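Search notebook entries Go

June 14, 2020

Crumb batch 272, second devulcanization run at Sumosstead

Started from the 3 kg sample bag of truck tread crumb that Drullis sent in January. Griet Baert had sieved it already and thrown out the coarse end. Still some fiber in it, more than I would like. I picked out what I could by hand and ran the magnet over the tray twice. A little wire dust came off on the first pass, none on the second.

Mixed the crumb with process oil and the Clelero agent and left it covered overnight in the cold room. It was still clumping at the bottom of the bucket this morning, so the oil is going in too fast or the bucket is too deep. Next time use the flat trays.

Charged the small autoclave at 8:40. Pressure came up slower than last run. Checked the lid seal and found a nick on the inner lip, not leaking yet but it will. Spare seal is in the second drawer under the mill, please do not use the last one without ordering.
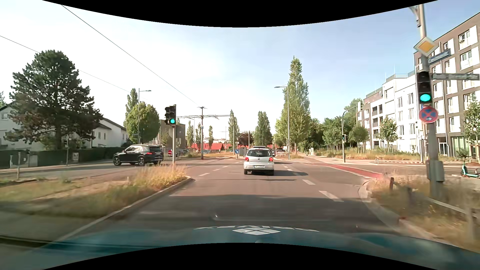 Mooney on the first sheet came out higher than the previous run, and the sheet felt dry at the edges after six passes on the refiner. I think the middle of the charge did not get up to temperature. Griet thinks it is the tread itself, and she may be right, as truck tread has a lot more natural rubber in it than what we normally get. Most of our feed comes off passenger cars, things like the silver Volkswagen hatchback driving ahead there, and the recipe was set up around that. Should run the same settings on car tread before changing anything else. Otherwise we are moving two things at once again.

Refiner notes: nip was set tight from the start. Front roll was warm to the hand before loading, back roll cooler. Cooling water valve on the back roll sticks at half open - turn it past and bring it back. Sheet had small hard grains all along the left side. Strained a piece and the grains stayed on the mesh, so they are undercooked crumb and no sort of dirt.

Pressed four test slabs. One has a blister and is marked with a cross, do not cut dumbbells from it. The other three are on the shelf by the window, resting until tomorrow. 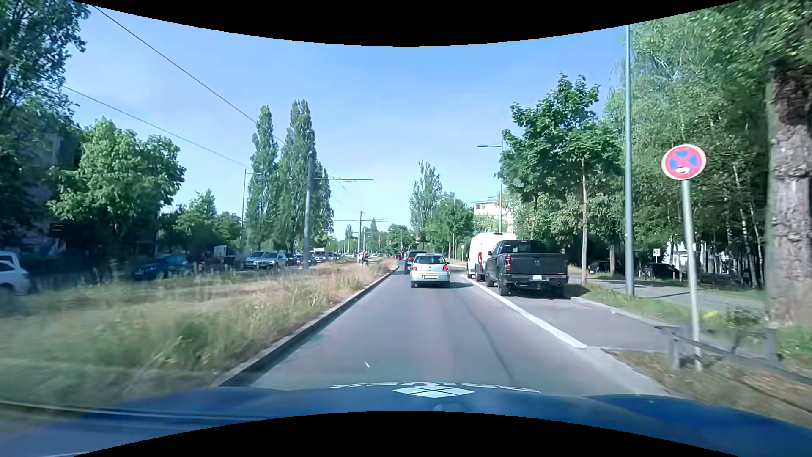
Silver hatchback in the lane ahead, black pickup parked on the right.

Sokol called after lunch about the mat order. They want 900 mats, and they care about smell more than strength. I told them we have no odor numbers for this batch and will not have any until the slabs are cut. They asked for a sample anyway. Griet will send a piece of the earlier sheet with the batch number written on the bag.

To do:
- change autoclave seal
- car tread crumb, same oil, same time
- thermocouple in the middle of the charge, the wall reading is no use
- ask Drullis what sieve they use for fiber
- clean the strainer, I left it soaking

2 comments | 0 shares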